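Getting the Living Room Track to Run Twice the Same Way

Tue 28 April

I have been meaning to write up the simulation side of the club's work this term, mostly so that whoever takes over the scene files does not have to rediscover what I did. The hardware people get their own write-up. What follows covers the household track, the scene loader, the object placement code, and a bug in the physics settings that ate most of two weekends.

Some background for anyone who does not come to meetings. We enter the Belmonte student contest every year. It has two tracks. One is a real arena with a real robot, and the other is run entirely in simulation. For the simulated track you submit a controller, the organizers load it against a set of rooms you have not seen, and it is scored on how many fetch requests it completes. A request is short: go to a place, find a thing, bring it back to the start pose. The finals are in July. The rooms are living rooms, kitchens and bedrooms, and the practice set they hand out is small enough that any controller tuned on it will overfit.

So we make our own rooms. Our generator is called Clakora, a name that predates me. It takes a floor plan, a furniture catalog and a seed, and writes a scene file that the simulator can load. At the start of the term it could place furniture along walls and do very little else. It can now place small objects on surfaces, vary materials, and reject rooms the robot could not move through.

The room I have used for most of the debugging is seed 279. I picked it because it loads fast and has several kinds of support surface in one place: open shelves, a seat cushion, a table top, and a lot of bare floor in front of them.

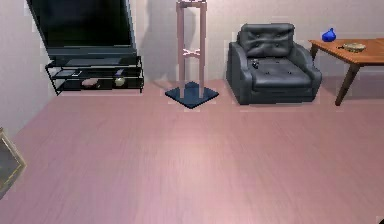

Pustcombe Robotics Club — Simulation Group

The render is only for people. The controller gets a depth image and a color image from its own head camera, at a lower resolution, and never sees the room from up here. I still look at a render of every room that fails a check, as most placement faults are obvious to the eye and very hard to spot in a list of poses.

Placement works as follows. Every furniture model in the catalog has a set of support regions, which are flat rectangles with a height and a clearance above them. The media stand has one region per shelf. The side table has one. The armchair has one for the seat, which I will come back to. For each small object, the generator picks a region with enough clearance, samples a position inside it, drops the object from just above, and lets the physics run until everything stops moving. If the object has left the region by then, the sample is thrown out and it tries again. After 16 failed tries it gives up on that object and logs it.

Shelves were the first problem. The clearance value was being read from the catalog in one unit and compared in another, so the generator believed every shelf had far more headroom than it did. Tall objects were being spawned inside the shelf above, and the solver pushed them out at high speed. In one room a vase ended up on the far side of a wall. The fix was one line, plus a test that loads every catalog entry and compares its clearance with the actual mesh. The vase in seed 279 has stayed on its table in every load since.

The seat cushion was the second problem, and it took longer. Tufted upholstery does not collide well. The visual mesh of the armchair has all the folds and buttons, but the collision mesh we were using was a convex hull of the whole chair. A convex hull fills in the space between the arms and the back, so anything placed "on the seat" came to rest on an invisible ramp well above it, then slid forward onto the floor. I first tried a finer decomposition, which gave good contact but slowed the simulation to the point where a batch of rooms took all night. What we use now is four boxes: seat, back, left arm, right arm. Small objects sit at the correct height and stay there. They float a little over the deeper folds. I can live with that.

Dark objects on dark furniture are a separate matter. The item on the left of that seat is hard to pick out in the render, and our detector does badly on this kind of case too. I left it in. The contest rooms are under no obligation to be easy, and when I filtered out low-contrast placements as an experiment, the scores on our own set went up while the scores on the practice set did not move at all. That told me the filter was making the numbers look better and the controller no better, so it was removed.

Now the bug. For a while, the same room with the same seed and the same controller would give a different result each time it was run. Not very different, but enough that a request would succeed on one run and fail on the next, and there was no way to tell whether a code change had helped. I suspected the controller first, then the camera noise model, then the random number handling in the generator. All three were clean. I wrote out the pose of every object at every step for two runs and compared the files. They matched exactly up to the end of settling, and then drifted apart.

The cause was the step size. During settling, the simulator was using a fixed step. Once the controller was attached, it switched to a variable step tied to how long the controller took to reply. On a loaded machine the replies were slower, the steps were longer, and contacts were resolved differently. Thin-legged furniture was the worst affected, as a small error at a leg tip becomes a visible wobble at the top. The setting that controls this is buried in the launch file and had been left on from an old demo where someone wanted the simulation to keep up with a joystick.

With the step fixed for the whole run, I ran seed 279 for 100 repeats overnight with the same request. All of the pose logs were identical. I then did the same on the second lab machine and got identical logs there as well, though they differ from the first machine's in the last digits. I do not plan to chase that one.

The next thing on the list was reachability. A room can pass every placement check and still be useless if the robot cannot get to the object. The check is simple: shrink the free floor by the robot's radius, flood fill from the start pose, and make sure every object has at least one point in the filled area within arm's reach. Open rooms pass easily. The failures mostly come from tables pushed close to a corner, and from anything leaning on a wall at an angle, where the bounding box is a good deal bigger than the object. Leaning frames now use an oriented box, and the false failures have stopped.

Numbers, for the record. The generator has now produced over 900 rooms that pass all the checks. We hold back a portion for testing and do not look at those renders. The seeds for the held-back set are in a separate file with a warning at the top. Please respect the warning.

A few notes on style, as it came up at the last meeting. Some members think the floor and wall colors Clakora picks are ugly. They are sampled from a wide range on purpose, and a pink floor is within the range. The detector was trained on plain wood tones last year and treated anything else as an obstacle. I would like to keep the wide range at least until the finals, then people can argue about paint.

The Nomex arm model is still missing from the simulator build. We are using the stock arm from the contest kit, which has a slightly longer forearm, so any reach figures from simulation should be read as optimistic for our own hardware. Someone on the mechanical side has the CAD and has promised a simplified export. When it arrives, the joint limits need to be entered by hand, and the reachability check must be run again on the entire set.

Still open before July:

Objects on lower shelves. The planner approaches from above by default and hits the shelf over the target. A side approach exists but is only tried after the first one times out, and the timeout costs too much of the run.

Round objects. They settle correctly and then roll when the gripper touches them. Rolling friction is currently zero in the catalog for everything. I have added the field but have not filled in the values.

Load time. Textures are loaded again for every room even when they have not changed. There is a cache in the simulator that we do not use.

The scene files and the launch file with the corrected step setting are on the club server in the usual place. If you have a local copy from before spring break, delete it and pull a new one, or your results will not match anyone else's. I will be in the lab on the usual evening, working on the side approach.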